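Rechercher sur le site OK

Préparer un témoignage de foi pour la soirée d'un club sportif

Temps de lecture : 4 minutes

Par Roxana Cozma

On me demande souvent comment parler de sa foi devant des coéquipiers qui, pour une bonne part, ne vont pas à l'église. J'ai joué au handball pendant neuf saisons à Tadamer, et j'ai pris la parole plusieurs fois dans des soirées de fin de championnat. Mon premier témoignage était beaucoup trop long. Je présente donc la méthode que j'utilise maintenant, dans l'ordre où je la suis.

1. Demander le cadre

Avant d'écrire une seule ligne, téléphonez à la personne qui organise la soirée. Combien de minutes avez-vous ? Parlez-vous avant ou après le repas ? Y aura-t-il des enfants ? Au club de Revard, j'avais préparé un texte pour des adultes, et la moitié de la salle avait moins de douze ans. J'ai dû changer presque tout dans le vestiaire, avec un stylo emprunté.

Demandez aussi si une prière est souhaitée à la fin. Certains clubs l'acceptent volontiers, d'autres préfèrent que l'on s'arrête au récit. Il faut respecter cette réponse.

2. Choisir un seul moment

Ne racontez pas toute votre vie. Prenez une blessure, une défaite, une remarque d'un entraîneur, et restez dans ce moment. Le mien est une soirée de janvier où je suis restée sur le banc pendant tout le match. J'étais très en colère contre mon entraîneuse -- et aussi contre Dieu, je peux le dire. C'est de cette colère que je parle, et du psaume que j'ai lu dans le bus du retour.

Si vous hésitez entre deux moments, racontez les deux à une personne de confiance et regardez à quel moment elle pose une question.

3. Écrire 500 mots, puis couper

Pour quatre minutes, 500 mots suffisent largement. Écrivez d'abord à la main si vous en avez l'habitude, sans corriger. Le lendemain, enlevez :

- les mots que l'on comprend seulement à l'église (« sanctification », « être édifié ») ;
- les résultats sportifs, sauf celui du match dont vous parlez ;
- les reproches envers une personne présente dans la salle.

Mon dernier texte faisait 281 mots après cette coupe. J'avais peur qu'il soit trop court, mais on ne m'en a pas fait la remarque. 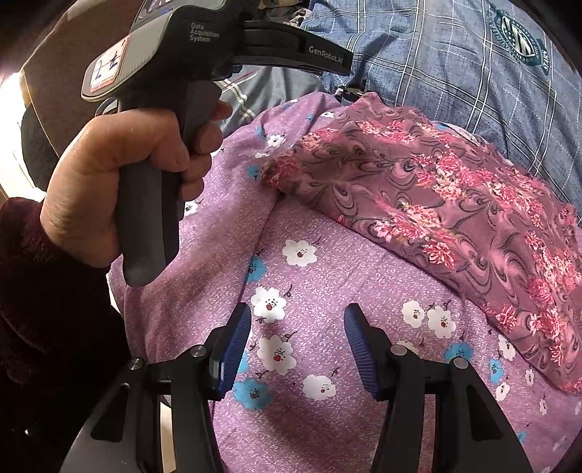
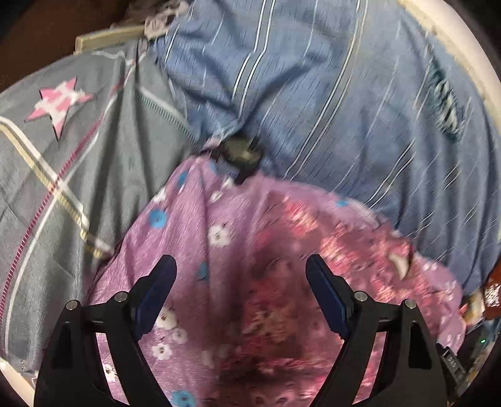 La poignée tenue de la main gauche, puis les tissus : du gris, du bleu à rayures blanches, un imprimé rose violacé.

4. Placer le verset

Un seul verset, lu lentement, vaut mieux que quatre versets récités. Je le place après le récit et jamais au début, où l'on risque de perdre ceux qui se méfient. Donnez la référence une fois, dans une traduction simple. Si vous le connaissez par cœur, écrivez-le quand même sur votre feuille : la mémoire est capricieuse devant un micro.

5. Répéter à voix haute

Lisez le texte debout, deux fois par jour pendant trois jours. Chronométrez. Si vous dépassez le temps donné, coupez dans l'introduction, c'est là que se trouvent presque toujours les phrases inutiles. Pour ceux qui parlent dans une langue apprise, comme moi, je conseille de marquer les liaisons au crayon et de remplacer chaque mot que l'on prononce mal deux fois de suite.

Une remarque sur la salle. À la soirée d'Illovus, il y avait 155 personnes et les verres faisaient beaucoup de bruit. J'ai attendu debout, sans parler, et le silence est venu assez vite. Ne criez pas par-dessus les conversations.

6. Rester après

Ne partez pas tout de suite. Asseyez-vous à une table, buvez quelque chose, laissez les gens venir s'ils le veulent. On vous parlera peut-être d'un deuil ou d'un divorce, peut-être seulement du calendrier des matchs. Écoutez sans ajouter un second discours. Si quelqu'un veut continuer la conversation, proposez une rencontre précise, par exemple le jeudi avant l'entraînement, et notez son numéro.

Contact | © Tous droits réservés | Retour en haut de page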